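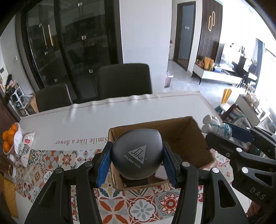 18 August 2022

So my wrist is sore and I smell like oranges, and I'm calling it a good day. We got through 49 tries at the packing task before dinner, which is 12 more than I managed in the whole first week of the project back in July. I was so slow then! I kept squeezing too early and chasing things around the tablecloth.

Konach wants everyone's runs in the shared folder by tomorrow night and I still have 20 to go. The rule is that you do each one with both grippers, no putting one down to rest, and you start over if you touch anything with your fingers. I broke that rule twice without thinking (habit) and had to toss both runs. Hung broke it more than me, so I felt a little better.

The bottles are the worst. You pick up one and its neighbor wants to come along - then you have to decide fast whether to go with it or set everything back down. The rounded stuff is easier than I expected, as long as I come straight down over the box and close slowly. I wrote that on a sticky note for Trudby, who joined the club late and has been getting frustrated.

Esko Kettunen read through my write-up and sent it back with 30 comments. Thirty! Half of them are commas. He did like my part about grip angle, and he wants me to give that section at the Cakar meetup, so now I have slides to make too.

Had cold noodles standing up in the kitchen. Need to charge everything tonight and ask Konach if the failed runs get saved or deleted. Going to bed early, or trying to.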